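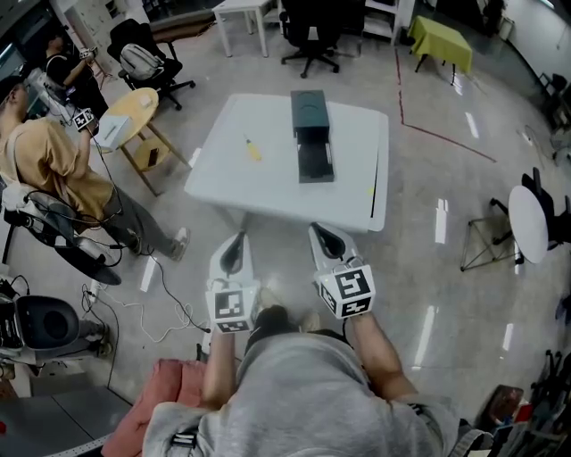
Robots have to be taught. At the Cleltdale open day in September, visitors could see how people at the Yule workshop do that teaching, and they do it with their own hands. They hold a pair of grippers, one in each hand, and use them to handle things the way a robot would. The grippers are white, with gray fingertip pads at the ends, and they carry small cubes printed with square black patterns. On the table in front of one teacher was a little drawer box with its drawer partly open, and a screwdriver with a yellow handle lay next to it. Pulling a drawer open and putting a tool away are easy jobs for you. For a robot they are hard.

What are the patterns for?

The black and white squares are called markers. A computer looks at a video of them and works out where each gripper is and which way it is tilted. It does this many times every second. When the teacher moves a hand to the left, the marker moves too, and the computer writes that down as numbers.

You may have seen a square code on a poster that a phone can read. A marker is a bit like that, but simpler. A computer can pick it out quickly, even when it is turned at an angle.

Why not just write instructions?

People do write instructions for some robots. A robot in a car factory may put the same part in the same place all day long, so a list of steps works well. A home is different. Drawers are stiff or loose. A spoon is never in quite the same spot twice. You would need a new list every time.

So the people at Yule show the robot many examples. For one job, such as opening a drawer, they may record it 945 times. For a harder job they want over 3,000. Each time they change something small. They turn the box a little, or start with their hands farther away. The computer studies all the examples and looks for what they have in common.

Does the robot get it right?

Sometimes. At the open day a robot arm from the Terolby lab had nine tries at opening a drawer. It managed most of them. On one try it closed its fingers too early and grabbed nothing but air. Mistakes like this are useful — the team can record more examples of that part of the job and train the robot again.

Try it yourself

You need two pairs of kitchen tongs, a pencil and a box with a lid. Hold one pair of tongs in each hand. Take the lid off the box, put the pencil inside and put the lid back on. Your fingers must not touch anything except the tongs.

Now ask a friend to watch and write down every move you make. Did your friend write when you squeezed? How hard? Which hand went first? See if another friend can do the job from those notes alone.

Words to know

Gripper: the part of a robot that holds things, like a hand.
Marker: a printed pattern that a computer can find easily.
Train: to teach a computer by giving it lots of examples.

The next open day is at Bralport. Ask an adult to check the visitor page for times.

Page updated 11/04/2019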